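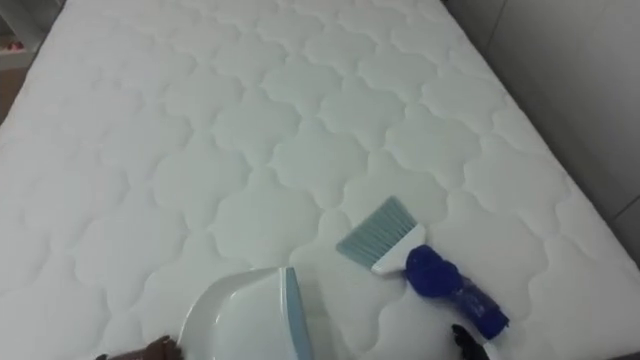
Jarosław Urbańczyk
Furnishings lead, Civthorpe House

Progress report to the Bandel Fund, March

The grant covers bedroom furnishing and room turnover at Civthorpe House. In the last report I said the beds would be our main job through the winter, and they have been. The mattresses are now in all the rooms on the first and second floors. The third floor is waiting on bed frames, which Duda has promised for next month.

Mattresses

We went with the white quilted model from Bokelero after trying two others. The price was $321 each, against the $400 we had put in the budget. The difference has stayed in the furnishing line and I would like to use part of it for washable protectors (see the request at the end).

The quilting is comfortable and the residents who have slept on it have not complained. It does hold crumbs and lint in the stitched grooves. On a flat cover you can run your hand across and be done. On this one the small stuff settles into the seams and has to be brushed out. We did not think about that when we ordered, and the room turnover sheet had nothing on it about cleaning the mattress top.

Turnover routine

The sheet has been rewritten. The order is now:

Strip the bed and bag the linen.
Open the window.
Pick up anything large from the mattress by hand.
Brush the mattress top from the head end down, using the hand brush and dustpan kept for beds.
Check the border and the side panels.
Sweep the floor.
Make up the bed.

Edmund Michalski wrote the first draft and tested it on the second floor. His version had the floor swept before the bed was brushed. We swapped those two steps after a week.

The bed sets are a small hand brush and a white dustpan with a rubber lip. The lip is soft enough to sit flush on the fabric. We had tried an older metal pan and it caught on the stitching, so that one has gone back to the boiler room.
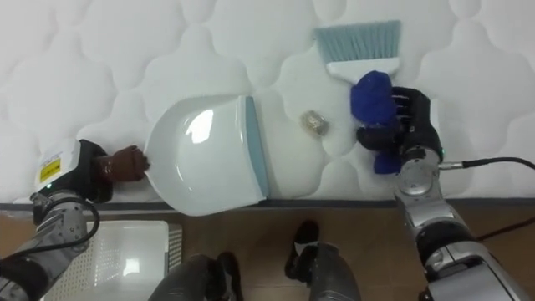 Most of what comes off a bed is light: candy wrappers, bits of foil, threads, hair. Short strokes toward the pan work better than long ones, and the pan needs to be held down with the other hand or it slides on the quilting. Anything that goes over the side lands on the wood floor and gets picked up at the sweeping step.

Each floor has its own bed set, hung inside the linen closet door. Floor brushes are kept downstairs and are not to be used on mattresses. We had one mix-up in the first week and have since put tape on the floor brushes.

Floors

The wood floors in the bedrooms were cleaned and oiled before the beds went in. Two rooms at the back need a second coat near the radiator. Edmund will do these when the rooms are next free.

Delays

The third floor is behind by around 4 weeks. The frames were ordered on time, but the first delivery was the wrong width and went back. Duda took them back at no charge. The mattresses for that floor are in dry storage in their wrapping.

Next period

Install the third floor frames and mattresses.
Second coat of oil in the two back rooms.
Walk new staff through the turnover sheet.
Replace the window latch in the second floor linen room, which sticks.

Request

I am asking for approval to spend part of the mattress savings on washable protectors for the beds. I have one quote so far and will send a second before the next call. No new money is needed. If the Fund would prefer to see the savings held until the third floor is finished, please let me know and I will put off the order.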